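À propos de Merkance

Merkance est un studio de développement de jeux de casino en ligne. Nous concevons des machines à sous vidéo, des jeux de grattage et quelques jeux de table, que nous fournissons sous licence à des opérateurs agréés. Nous n'exploitons pas de casino et nous n'acceptons aucune mise.

Le studio a été fondé par Gavin Jardine, ancien développeur de jeux pour mobile. La première machine, Keltine, comptait 5 rouleaux et 40 lignes de paiement, avec un symbole joker qui s'étendait sur toute la hauteur du rouleau. Elle est toujours au catalogue, dans une version réécrite en HTML5. Valente a suivi, sur le thème d'une ville italienne de la Renaissance, avec des tours gratuits et un multiplicateur progressif.

Ce que nous faisons

Nos équipes prennent en charge la totalité d'un titre : modèle mathématique, graphismes, musique, programmation et tests. Le modèle mathématique vient en premier. Le taux de redistribution, la volatilité et la fréquence des bonus sont fixés avant le premier dessin, et ils ne changent plus une fois le jeu certifié. La fiche de chaque machine indique ces valeurs, ainsi que le gain maximal possible.

Tous les jeux passent par notre plateforme Fokix, qui gère les sessions, l'historique des parties et le raccordement aux portefeuilles des opérateurs. Un opérateur déjà raccordé peut ajouter un nouveau titre sans développement supplémentaire de son côté. Les jeux existent en français, en anglais, en allemand et en espagnol.

Nos bureaux

Le studio occupe deux étages. Les graphistes et les musiciens travaillent au premier, les développeurs et le service clients au second. 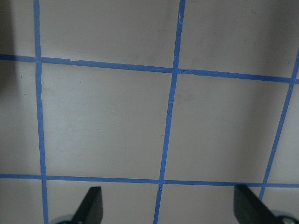
La version 403 de Fokix est en service depuis le 18 mai 2019. Elle réduit le temps de chargement sur les connexions mobiles et permet de reprendre une partie interrompue pendant un tour bonus. La prochaine mise à jour est prévue en octobre.

Jeu responsable

Nos jeux sont réservés aux adultes. Limites de dépôt, rappels de durée et auto-exclusion sont pris en charge par la plateforme et réglés par chaque opérateur. Le mode démonstration utilise des crédits fictifs, sans valeur.

Nous contacter

Les demandes de licence et les candidatures se font par le formulaire de contact. Pour toute question sur un compte joueur ou un retrait, adressez-vous au casino concerné : nous n'avons pas accès à ces données.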